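Laundry Arm -- progress report, part 2
Huiling Fang, Flurina Berchtold
Tamley shared workshop

Where we are: arm bolted down, gripper wired, loading routine runs start to finish. Unloading not started. Planned for May.

Problems so far
Cloth snags on the gasket when the wrist comes in too low. Raised the approach, better. Fingers close at 400 ms now, was 323, the slower close bunches the fabric more evenly. Camera loses the cloth once its half inside -- no fix yet, we just push on a timer.

To do: door closing, more fabirc types, write up the wiring.
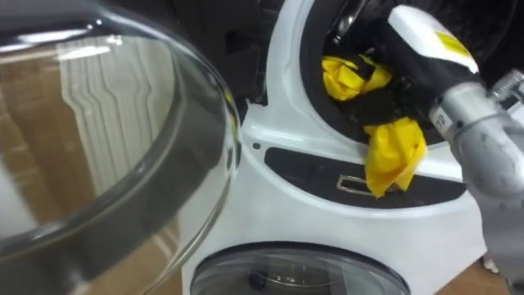 Fig. 2. Gripper at the drum opening with the yellow cloth, door open.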